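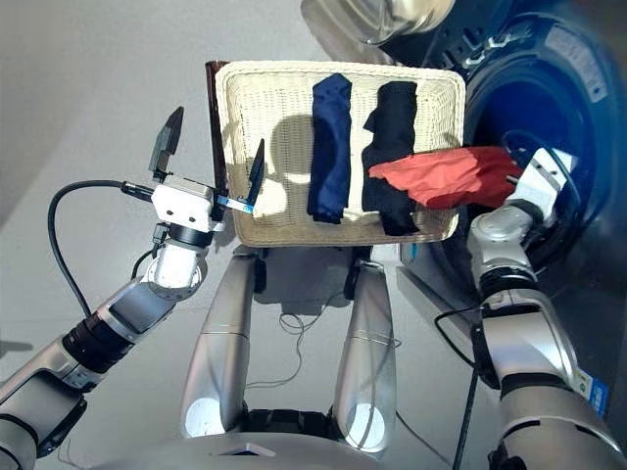 Basket up, washer door open. Laundry demo at the Findmont open day.

OPEN DAY AT FINDMONT: THE LAUNDRY ROBOT

Posted 12/10/2021

Quick write-up for those who couldn't make the trip. Notes typed up on the bus home, so forgive the gaps.

Findmont opened its doors to the public for the afternoon and 344 people signed in at the front desk. Parking was a mess. Overflow lot at Ladley, shuttle van every so often, long line for the van. Next time go early or get dropped off.

Most of our group went straight to the laundry demo, which was the thing on the flyer. It belongs to the Scanlon project, same team that did the dish rack talk in May. Two-armed machine, front-loading washer, wicker basket with clothes in it. The job is to get clothes between basket and washer without a person stepping in. Sounds dull. Wasn't! People stayed for repeat runs and the kids up front had to be asked to scoot back more than once.

The run starts with the basket. Robot holds it up close to the washer opening, clothes inside, not all of it laid in neatly. Dark stuff and a red-orange piece when we were watching. The team said they used to set the basket on a stand and skipped the lifting part altogether, and visitors kept asking who was supposed to put it on the stand. Fair question. So now the arms deal with the basket too.

Slow, yes. Everybody asks about speed first. A full run is budgeted at 900 seconds and the clock was up on a screen by the door for all to see. You can do it in less than a minute at home with a phone in your other hand. The team didn't argue. Speed is on the list for next year, they said, and right now they care more about not dropping things and not yanking on sleeves.

Which brings us to the cloth. Biggest chunk of the talk was on cloth and it was the best part. A cup has the same shape every time you reach for it. A shirt doesn't. Pick it up, put it back down, and you've got a new shape with new folds, and a fold can look a lot like an edge.

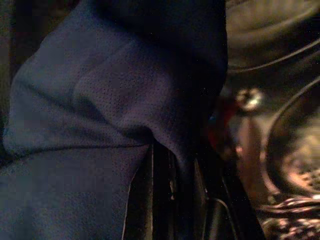

Dark fabric is the worst of it, according to the presenter. Navy and black go almost to nothing in the shadows and the software has to decide what is shirt and what is the gap under the shirt. There are cameras out by the grippers as well as up at the head for exactly this. When the head view is no use the close-up view may still have something to go on. They put the camera feeds up on a monitor for the second half of the talk and it's a strange way to look at laundry. You lose track of which way is up very fast.

Somebody asked why not just light the whole place up like a ball field. They tried. Shiny parts on the washer threw glare all over the place and it was worse than before. Regular room lights now, the kind most folks have.

Gripper pads came up too. These are from Brusiteck, with a fine raised pattern on the inside face, and they were passing loose spares around so we got to feel one. Grabbier than it looks. A bit like the sole of a new sneaker. The earlier pads were smooth and thin knits slid right out. The pattern holds better but it picks up lint, so someone goes over them with a brush at the end of the day. Told you this was a glamourous field.
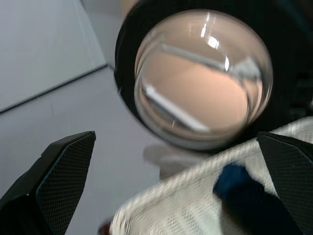 Door next. A washer door is harder than I would of guessed. Thick curved glass, slick, and the clear part bends whatever is behind it so the cameras get a warped picture. The team's rule is to go by the dark ring around the glass and pay no attention to what shows through it. Mesh laundry bags are a headache of their own, same sort of problem, you see the bag and you see what's in the bag and the machine has to know that those move together. They are still working on that and said so.

Questions ran long. A few I wrote down:

Can it sort lights from darks? Not yet. It takes what it is given.

Does it do the soap? No. Person does the soap.

What if a sock falls on the floor? It stops and waits for a person. Picking up off the floor is a seperate project.

Would it work with my machine? Top loaders no. Front loaders maybe, they would need to teach it the door.

Can I buy one? No, and no date for that either. Big groan from the back.

There was a hands-on table in the hallway with 2 grippers on handles and a pile of dish towels. You squeeze the handle, fingers close, try to pick up one towel and only one. I got it on my third go and was very proud of myself. Line was short by the end so if you come to the next one, leave the table for last.

Coffee was good, cookies were gone early. Restrooms are on the far side of the building and not marked well. The ramp at the side door is fine for strollers and chairs but the door is heavy, so have somebody with you.

Next open day is in the spring, doors at 3, sign-up sheet will be at our regular meeting. If enough of us want to go we'll look into sharing a van and skip the Ladley lot. Spare copies of the Scanlon handout are in the folder by the coat rack, please put them back when you're done.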